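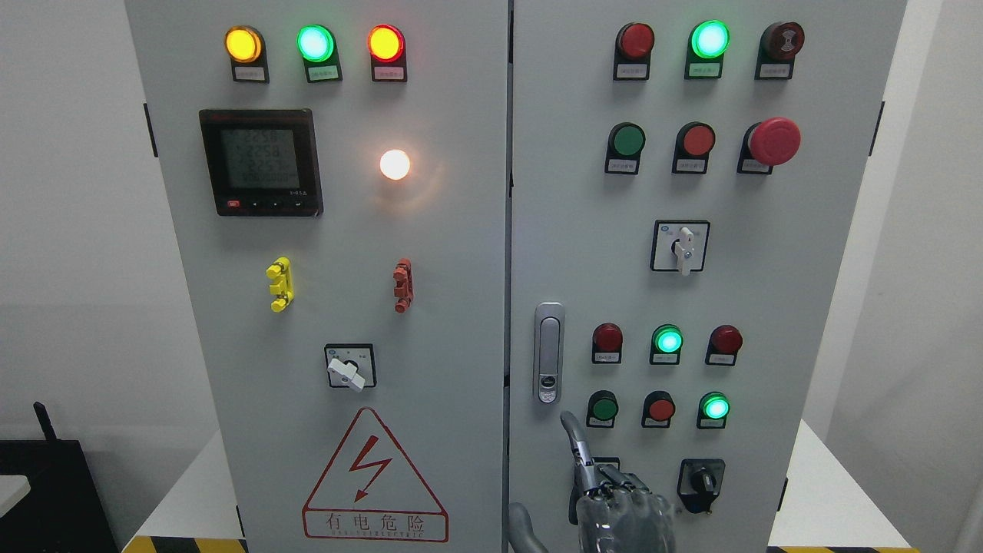

Home | Archive | Threads | Members

Switchgear list, December 13, 2020
Posted by Danica Vasić

Dear colleagues,

Jaqueline Mendoza wrote:
> Please confirm whether the Pacheco training panel
> keeps its meter on the left door. Section 4 of the
> manual is unclear.

The meter remains on the left door, under the pilot lamps. The emergency stop is on the right door.

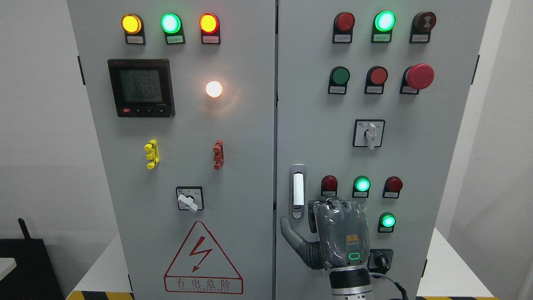
Training panel, both doors. Danger label at lower left.

Members are asked to send corrections to Section 4 within 24 days.

Regards,
Danica Vasić

This site uses cookies. Accept | Settings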